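August 8, 2023

# Baskets at the Steltesgate workroom

We switched from cardboard boxes to plastic baskets in January. They came from Pomoda, and we've kept them in use for small parts and cords ever since. A few pictures follow, with notes.

The pink basket has a handle slot cut into the rim and rows of small round holes near the top. The bottom is smooth, so small screws stay in.

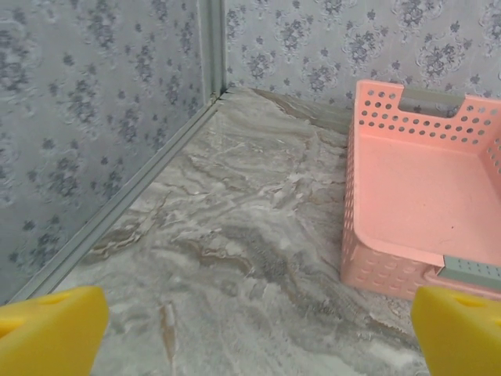 One reader wrote in to ask if the handles hold up under a full load, as hers from Zolon cracked after 2 winters. Ours have been fine so far, but we don't fill them past 5 pounds.

Pink, white and turquoise sit in a row at the back. The white and turquoise ones are a grid of square holes all the way down, so dust falls through.
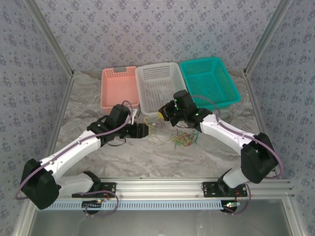

Anything smaller than a washer goes in a lidded jar first. Cords are tied before they're put away.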